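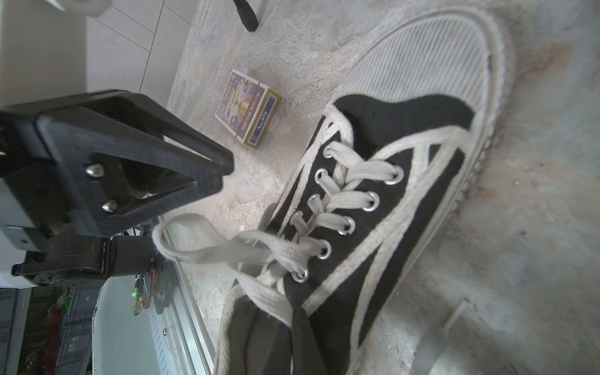 Which gripper is better for laces, the soft one or the hard one? The hard one, as long as the fingers are narrow at the tip and you go in slowly.

Quick post, got to be out of the house soon. Two sets of fingers on the bench this week. The Kerano pair, soft, padded, lovely on cups and fruit. And the Umstead pair, black, stiff, tapered, with the triangle cut out of the middle. Same arm, same wrist camera, same controller. Wanted to keep it fair.

Job was: take hold of the lace on a canvas shoe, pull, let go. 100 tries each, spread over far too many evenings.

Umstead got 76. Kerano got 20. Didn't expect it to be that lopsided. The soft pads fold over when they meet the ground, then they push the lace along in front of them. Flat lace is worst. A big loose loop standing up a bit is easy for either, flat against the tongue is horrible for both.

Camera next. Wrist view is great until the finger gets close, then the finger is half of what you see. The cutout helps more than I thought it woud, you can see a bit of what's behind it. Danylo Harasym told me to tilt the mount down and he was right, annoyingly. Fewer misses on the far side of the shoe after that, so I threw away the early runs and did them again.

Controller is still the old Savchuk one. Fine, but closing speed only has 3 settings and I want something between the slow one and the middle one. Slow is safe and takes ages. Middle snatches.

Arkalau do a finger with a rubber tip on a stiff body, might be the best of both. Theres one on order, meant to be here by September. Will run the same test, same shoe.

Still to do: heavier laces, round laces, and re-crimping that motor plug before it drives me mad.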